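August, gone 11 at night

Kettle on, too late for tea but having it. Want to get this down before I lose it. Memory chapter, section three, the forgetting bit. Finally moving after a fortnight of staring.

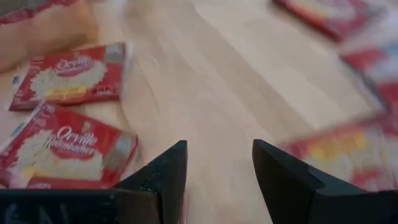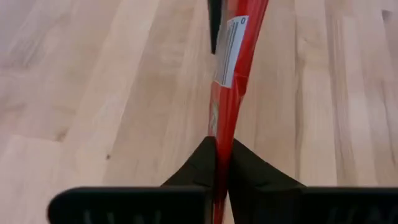 So. The problem with the forgetting curve is that everybody draws the same curve. Steep drop, then the long flat tail. It's in every textbook on my shelf, same shape, and hardly any of them say what was being forgotten. Nonsense syllables, mostly. Learned by one man sitting alone, over and over, in his own rooms. I've taught that curve for years and put it on a slide and said "so revise little and often" and moved on. Feel a bit guilty now.

Because the Orthorpe diaries don't look like that. At all. Read through another batch this afternoon in the library, the window seat, until the sun came round and I couldn't see the page. People writing down one thing a day, then tested on it months later. 508 entries in the first box. The everyday stuff goes, fine - what they ate, who rang, whether the bus was late. But it doesn't go steeply. It goes slowly and then it sort of blurs into "what usually happened". Ask someone what they had for dinner on a given evening and they'll tell you what they have for dinner. Confidently! Half the wrong answers aren't blanks, they're the usual thing put in where the real thing was.

That is the chapter. I think that's the chapter. Forgetting as filling in.

Must check whether the Trullesard people found the same with their older group. They used cues (place, weather, who was there) and I have a note somewhere saying "place best, time useless" with two lines under it. Can't find the paper. Not in the blue folder, not in the pile by the bed. Might have left it at work. If time really is useless as a cue then that fits nicely, because you can't search your memory by date, you have to go "was that before or after the boiler went" and work it out from there. I do it myself. Did it tonight trying to think when I last wrote in this book properly. Before the dentist. After the wedding. So June? June.

Reading back, it was May. Ha. Put that in the chapter.

Other thing. Had a long muddle over recognition and recall, which I always thought I had straight. Recall you have to produce it, recognition you only have to say yes that's it. Easy. Except the diary people were shown their own real entries mixed up with made-up ones, and they said yes to an awful lot of the made-up ones, as long as they were the sort of thing that could of happened. 54 per cent for the plausible ones in the third session. That's tossing a coin! And these are people's own lives. The daft ones they threw out straight away, so they weren't just saying yes to everything. But a walk by the river, a row about the parking, a headache - yes, that was me, I remember it well.

Not sure what to do with that "I remember it well". Some of them said it with detail. One wrote in the margin that it had been raining. There was no such day. I keep thinking about that one.

Would like to try it on myself. One line a day, put the pages away, get somebody to write me some fakes in my style. Would need to be someone who can do my handwriting, or type the lot. Maybe type it. Start of next month. (Said that last year.)

Cross with the editor again. Wants the chapter down by 1,000 words and also wants "more on the brain". Those two don't go together. I don't want to do a hippocampus page just to have one. Everyone has a hippocampus page, with the seahorse thing, and students remember the seahorse and nothing else. Though I supose that's a result of sorts. Will offer a paragraph. If they push, a box.

Ostrowski talk still not written. Forty minutes on rewards and habits to a room that knows more than me on rewards. What was I thinking saying yes. Idea on the way home, wrote it on my hand, now mostly washed off - something about why a reward that comes every time stops the moment the reward stops, but one that comes now and then keeps you at it for ages. Which they all know. But do it with checking the post? I still go and look on the mat when I know it's been. Everyone does. Could open with that. Fifteen minutes there if I talk slowly.

Then finish on what happens when the thing was enjoyable to start with and you pay people for it and they go off it. The drawing study. Always gets an argument going, and an argument uses up time.

Train to Gamville is the early one so must find the other shoes. And ring about the heating. Rang already? Think I rang. See, that's exactly it, can't tell if I rang or only meant to. There must be a proper literature on that, doing against meaning to do. Look it up tomorow. Pills and locking the door, that sort of thing. Might be worth half a page after the bit on filling in, and would please the editor who likes "real life".

Just went and looked at the phone. Didn't ring.

Tomorrow: section three, first four pages, no faffing. Blue folder again. Reply about the marking. Heating!! Eggs.

Tea's gone cold. Bed.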